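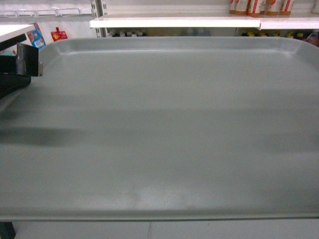 September, evening. The seed exchange office at Gamano closed its intake for the season at four o'clock. The register stands at 232 entries, of which 198 have been accepted for storage and the remainder returned to the growers with a written note. I signed the summary sheet and placed a copy in the district folder. Sorting of the sorghum will follow the usual method, each lot spread thin on a gray plastic tray with a shallow raised rim and rounded corners, and picked over by hand before it is weighed. The procedure has served this office well and I see no cause to change it this year.

The main business of the day was the labeling question. Under the present rule, each packet carries the name of the village and the year of harvest, but not the name of the field. Growers from Abubakari have asked that the field be added. Their position is reasonable. Two lots of the same cowpea, grown on either side of the stream there, ripen at different times, and a family that receives one when it expected the other may lose part of a season. The cost of new labels is modest. The greater burden is on the register, which has no column for the purpose and would have to be ruled again from the first page.

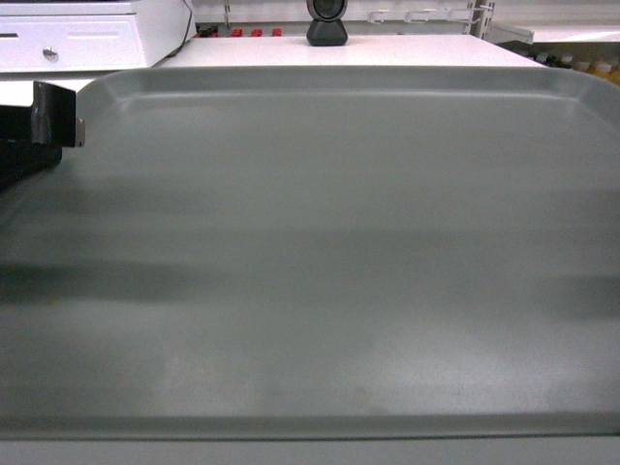
Wumpini Asamoah wrote in the margin of my draft that a field name is of little use when the same field goes by three names, and that the office should record the soil instead. I have given this remark a good deal of thought. It is correct as far as it goes, though growers do not always agree on soil either. I replied that both might be entered where both are known, and that a blank space should be allowed to stand.

A letter was received from Irik regarding the millet sent in the spring. Germination was satisfactory in the lower plots and poor in the upper ones. They request 50 further packets, to be supplied before the rains. I have approved the request in part — the reserve must be kept whole until the new lots have been tested — and asked Gifty Kwofie to prepare the dispatch papers.
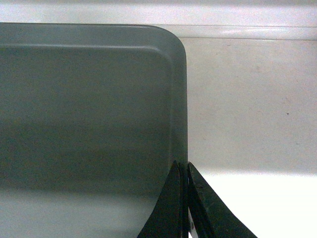

The reserve is at present 450 packets, held on the north side of the store. I propose to keep it at that level through the winter and to review it when the test results are in. Should the Abubakari lots perform well, a portion may be released to Irik without harm to our own growers. I have entered this in the minutes as a proposal only.

Minor matters. The lock on the side door is stiff and should be oiled. The kettle has been returned. Ottilie Mayrhofer's account of the older bean varieties remains on my desk, read as far as the chapter on storage, and I must write to her about the passage on ash.

Left the office at half past six. Light rain on the road home.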